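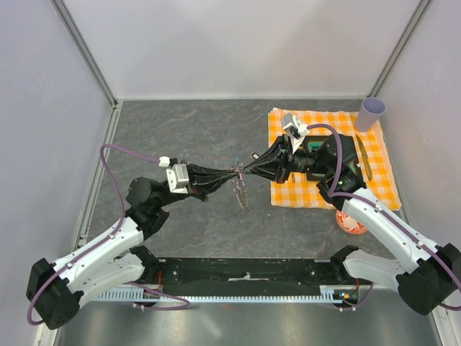

双臂工作台，两只夹爪在桌面中央碰头。右边是铺着橙白格子布的餐具区。

我想替“难看的数据”说几句话。

做模仿学习的人都知道，我们这行大半的时间其实没花在模型上，花在坐着遥操作上。你握着主手，盯着桌面，让两条机械臂把一件小东西从左手递到右手，或者把餐刀摆到杯子旁边，一遍，再一遍，再一遍。录完一条按一下踏板，桌面复位，接着来。去年冬天我加入 Rurumon 这个项目的时候，以为自己会天天调网络结构，结果头一个月我最熟的东西是那块格子布（哪个角容易卷起来，我闭着眼都能告诉你）。

Rurumon 做的事说出来很家常：摆餐具、收餐具、两手之间传递小物件。桌上放个杯子，放个碗，放把刀，铺块布，然后让两条胳膊去折腾。家常归家常，难是真难。单臂抓杯子，大家早就玩腻了；两只夹爪凑到一块儿，同时捏着一个小玩意儿，谁先松、谁后松、松之前要不要再往前送一点点，这里面的门道多得吓人。人自己递东西的时候完全不想这些，你让我现在用语言讲清楚我是怎么把钥匙递给别人的，我讲不出来。所以才要录嘛，讲不出来的东西只能做给它看。

争论是从一月开始的。那时候我们手里攒了3296条示范，Iwona Sadowski 提出要做一次大清理。Iwona 是我们组里最讲究的人，她操作的轨迹漂亮得像画出来的，手腕一转，夹爪就到位，没有多余的动作。她的意思很清楚：凡是有犹豫的、抓偏了再重来的、中途碰到碗的，统统删掉，只留干净的。她写了个脚本，按停顿时长和轨迹抖动打分，跑下来标红了352条。

我看了一眼名单，里面有好多是我录的。好吧，所以我承认，我反对这件事多少带点私心。

可是我越看那352条越觉得不能删。我花了两个晚上把它们全部回放了一遍（倍速，配着泡面），里面真正的废品当然有：有人录到一半去接电话，机械臂就那么悬着；有几条相机线缠到了关节上，后半段完全没法看。这些删了我一句话都没有。但剩下的大部分是什么呢？是夹爪第一次捏滑了，退回来，换个角度，再捏一次，捏住了。是右手伸过去的时候左手还没举稳，于是右手停在半空等了一下。是刀柄被布的褶子垫高了，操作的人愣了一秒，改从侧面去夹。

你说这叫噪声？我觉得这就是我们最缺的东西啊！

道理不复杂。只拿完美轨迹去训练，模型见过的状态就全挤在一条很窄的路上。真机一跑，偏个几毫米，它就到了一个从来没见过的地方，接下来每一步都更没见过，越走越歪，最后夹爪在离杯子老远的地方很自信地合上，夹了一把空气。做这行的肯定都看过这种场面，又好笑又想哭。误差累积这件事教科书里写了很多年，大家背得都很熟，一到整理数据的时候却还是忍不住要把它弄得漂漂亮亮，像请客之前收拾屋子一样。

我跟 Iwona 为这个吵了好几轮。她的反驳我得老实写出来，因为她有道理。她说，你留着那些犹豫，模型学到的可能就是犹豫本身。一个人停下来想事情，画面里什么都没变，模型只看到“在这个状态下，不动”。录得多了，它就真的不动了。我们确实遇到过，有一版策略跑到交接那一步，两只夹爪面对面僵着，跟两个人在门口互相让路似的，谁也不走。Iwona 站在旁边看了一会儿，扭头跟我说：“这个是你教的。”

这话我记到现在。

所以我后来的立场退了半步。发呆的停顿，剪。因为操作的人走神、说话、找踏板而产生的停顿，剪。但是失手之后的补救，要留，而且要专门去录。这两样东西在打分脚本眼里长得差不多，都是“轨迹不流畅”，可它们完全是两码事。脚本分不出来，人一看就分得出来。那就得有人去看。没有捷径，起码我没找到。

说到专门去录，我们后来加了101条“故意搞砸”的示范。玩法是这样的：一个人操作，另一个人在旁边使坏，把布揪皱一点，把杯子挪到角落里，把碗推到胳膊底下半藏着。操作的人不许喊停，得自己想办法。这大概是我入行以来录得最开心的几天，平时昏昏欲睡的采集间忽然有了点打游戏的气氛。Iwona 使坏特别狠，她专挑我手腕转不过去的方向放东西。

我没有漂亮的对比曲线可以给你看。我们的评测做得还不够严，换一批物体、换一个时段的光线，数字就会跳，我不想拿一张自己都半信半疑的图出来唬人。我只能说自己的感受：加了补救数据以后，那套策略抓空了会回头再试，以前它抓空了照样往下演，一路演到把空气放进碗里。对我来说这个差别很大，大到我愿意写这么一篇东西来念叨。

另外还有个事我一直想抱怨：采集这个活儿在组里的地位。谁闲谁去录，谁新来谁去录，录完的人名字写在最后面，甚至不写。Karitz 那边的朋友跟我说他们是外包的，按条计费，操作的人拿到一张纸，上面写着动作要标准、时长不能超。你想想这会录出什么来？当然是一水儿的干净轨迹，失手一次就作废重录，因为失手的不给钱。等于花钱把最有用的那部分筛掉了。我劝他改成按时间算，他说合同签了，明年再说。

Mägi 的做法我比较喜欢。他们让写训练代码的人每周自己也坐下来录半天，没有例外。听着像形式主义对吧？可是你自己录过，你就知道腕部相机在夹爪合拢的那一刻什么都看不见，你就知道人当时靠的是侧面那一眼，你回去改模型输入的时候心里就有数。光看损失曲线看不出这个。我认识好几个很厉害的做算法的人，从来没碰过主手，聊起“数据质量”头头是道，我每次都想把他按到椅子上录一下午递叉子。

当然也有人会说，以后数据多到一定程度，这些都无所谓了，规模会把一切抹平。Astow 有篇内部博客就是这个调子，写得很有气势。也许吧。可我们这种小组手里就两条胳膊一张桌子，一天录多少是有上限的，人的手腕也是有上限的（我已经开始贴膏药了）。对我们来说每一条里装了什么，比总共有多少条要紧得多。再说就算规模真上去了，按同一套“干净”的标准放大一百倍，得到的也还是那条窄路，走的人多了而已。

5月1日放假那天我一个人去采集间补了一下午数据，顺手把标注规则改了一版，多了一个“补救”标签，要求写清楚从哪一刻开始失手、从哪一刻算救回来。Iwona 看完回了我一句“边界写得太含糊”，然后自己改了三段。她改得确实比我好。现在我们还在为一种情况扯皮：夹爪碰歪了杯子，但是不影响后面的任务，操作的人也没去扶，这算失误还是不算？我觉得算，她觉得不算，有想法的朋友可以来信说说你们是怎么标的。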